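Vector Core Room Check, Jugah Building
Paltgate Neuroscience, containment level 2

Checked by: Syafiqah Sutanto
Reviewed by: Farah Hutapea
Date of visit: 26th November
Last full check: September

Mark each line Yes, No or N/A. Comments are needed for every No.

1. Entry and signs

1.1 Biohazard sign on the outer door, current contact names shown: No
Comment: Sign still carries the old out-of-hours number. Replace it and tell reception.

1.2 Gowns and eye protection stocked at the door: Yes
Comment: Small gloves running low. Clurnow order placed.

1.3 Vector work register filled in for each session: Yes
Comment: Two entries in pencil. Ink only, please.

2. Safety cabinet

2.1 Airflow alarm tested before use: Yes

2.2 Service label in date: Yes

2.3 Grilles clear of tubes, paper and tip boxes: No
Comment: Tip boxes on the front grille in the left cabinet. Moved during the visit. Same point was raised in September, so Farah will bring it up at the group meeting.

2.4 Disinfectant made up fresh and labelled with the day: Yes
Comment: Stock is 1000 ml bottles. Write the initials of whoever made it up as well.

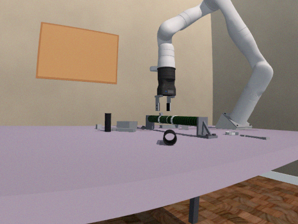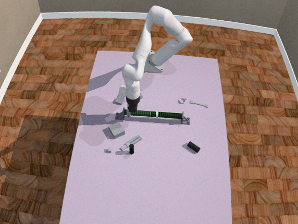
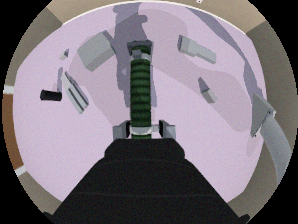
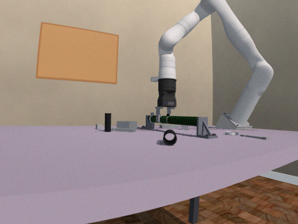 3. Vector storage

3.1 Freezer locked and key signed out: Yes

3.2 Every tube labelled with construct, titre and date: No
Comment: One rack has tubes marked with a construct number only. These are not to be used until the owner has matched them to the register. If they can't be matched, they go for autoclaving.

3.3 Aliquots kept to 100 microlitres or less: Yes
Comment: Thawed aliquots must not go back in the freezer.

3.4 Freezer alarm linked to the Erkari monitoring line: Yes
Comment: Test call answered.

4. Surgery room

4.1 Stereotaxic frames cleaned and logged after each animal: Yes

4.2 Injection syringes kept apart from general stock: Yes
Comment: Box is marked, but the lid is cracked. Replace.

4.3 Neurotoxin prepared in the fume hood with a second person present: Yes
Comment: Second signature missing for one session. Syafiqah to follow up with the user.

4.4 Sharps bins below the fill line: No
Comment: 3 bins over the line. Closed and tagged for collection.

5. Waste and spills

5.1 Spill kit complete and within reach: Yes

5.2 Cage bedding from injected animals bagged and held for the full period: Yes

5.3 Autoclave records kept with printouts: Yes
Comment: The run started at 900 litres on the water meter has no printout attached. Find it or repeat the load.

Actions
Door sign, unlabelled tubes and missing printout: to be closed before the next surgery session.
Sharps bin lids and syringe box: order with the next Clurnow delivery.
Send the signed copy to Farah Hutapea and keep one in the folder by the door.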